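Getting Faster Before the Season: My Sports Science Project

I run the 800 for Brakent, and every spring I show up to the first track practice feeling like I swallowed a brick. So when we had to pick a topic for our sports science project, I already knew mine. I wanted to find out if a proper off-season plan would change how I felt on that first day back (and, okay, if it would make me quicker).

My plan came together in April. I read through the training handouts from the Lecomte running club, borrowed a heart rate strap from the school, and drew up a chart that I taped inside my closet door. The plan ran for 8 weeks with 5 sessions a week. Three were easy runs on the Gorow path by the river, one was hill repeats, and one was strength work at home, mostly squats, lunges and planks on my bedroom rug.

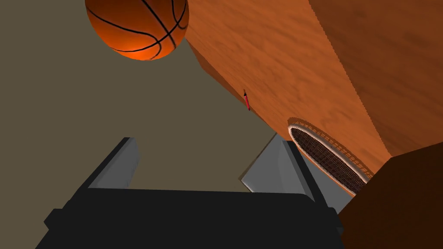 Reading time: 2 minutes

For testing, I ran a time trial at the start and another at the end, both on the Nidel track, both in the morning and both in the same beat-up shoes. I also took my resting pulse before getting out of bed and wrote down how tired I felt. My tiredness scale was just "good," "meh" and "awful." My teacher thought I should've used numbers and I kind of agree now, because "meh" covered way too much ground and I couldn't graph it!

The easy runs were harder to get right than the hills. I kept going too fast! The strap would show my heart rate creeping up and I'd have to walk for a bit, which felt silly with people jogging past me and their dogs jogging past me too. After a couple of weeks I got used to the slower pace and began to like those runs the most. The hills I never liked.

My second time trial was faster than my first. I went out too hard in the first trial and died on the back straight, and in the second one I held my pace until the last bend. My resting pulse came down a little as well, though it jumped around a lot from one morning to the next, and I missed a bunch of readings when I overslept.

There are some problems with all this. I only tested myself, so I can't say the plan would work for anybody else. It was windier for the first trial. I also knew what result I wanted, and that probably made me push more the second time.

If I did it again I'd get a few teammates to join in, with half of us on the plan and half doing whatever they usually do. I'd add a 1,000 meter trial too, and I'd fix that tiredness scale.

Handed in 24 June 2020. My training chart and pulse log are stapled to the back of the paper copy.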